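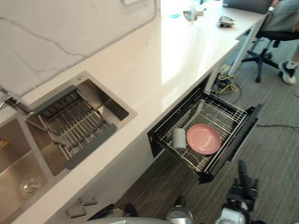
In praise of the slightly shabby holiday let

Every August, for longer than I care to admit, my family has rented somewhere by the water, and every year I spend far too many evenings beforehand reading the listings. I enjoy it, I should say. I like the maps and the little notes about bins. But I have noticed something creeping in over the past few summers, and I would like to grumble about it in the friendliest way I can.

Holiday lets are becoming hard to live in. They are lovely to look at, and the people who own them have plainly spent a great deal, but somewhere along the way the corkscrew has gone missing. So has the big saucepan, and the drawer with the playing cards and the tide table from three years ago. 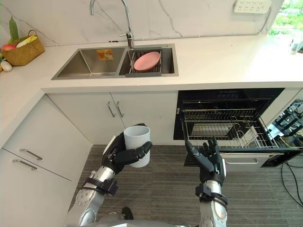
The kitchen corner, with fruit on the worktop and a double sink.

Last year we took a flat in Sundau, six of us, at a price I won't repeat in front of my mother. It had a rain shower and a speaker in the bathroom ceiling. It also had four dinner plates. We ate in shifts the first night (my brother-in-law had his pasta out of a mixing bowl, quite cheerfully) and on the Saturday I walked into town and bought two more plates, which I left behind as a present for whoever came next. There was a welcome folder, and it ran to 30 pages, and a good many of those were about what we would be charged for. Late checkout was 78 euros. A lost key was 200, which seemed a lot for a key.

Compare that with the house we had in Calado when the children were small. The sofa sagged and one of the bedroom doors had to be lifted a little before it would shut. The owner, Gonçalo Sampaio, met us at the gate with a bag of lemons and told us which of the two bakeries to go to, and then, lowering his voice, which to avoid.
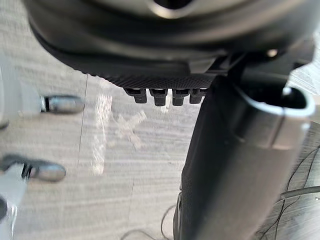
There were sharp knives in that kitchen. There was a shelf of swollen paperbacks in five languages, a box of beach things with somebody else's name on the bucket, and a lamp beside every bed that you could reach without getting up. I have stayed in places since that cost three times as much and had me crossing a cold floor in the dark to find the switch.

I do understand how it happens. A friend of mine lets out a cottage in Rosdale, and she tells me that the photographs are everything now - people choose in a few seconds, on their phones, and a drawer full of useful odds and ends doesn't show up in a picture.
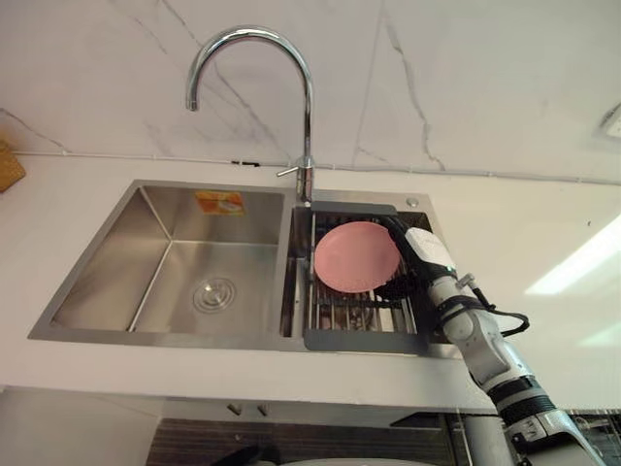
She took down her hooks in the hall for exactly that reason, and then had a whole wet spring of guests hanging their coats on the banisters. The hooks are back up now, and her bookings haven't suffered at all.

So my plea to owners is a small one. Before you change the tiles again, go and stay in your own place for a weekend with as many people as it says it sleeps. Cook a proper dinner. Try to read in bed. Look for somewhere to put a wet towel, and if you can't find anywhere, buy a rail. And please, leave us a decent saucepan.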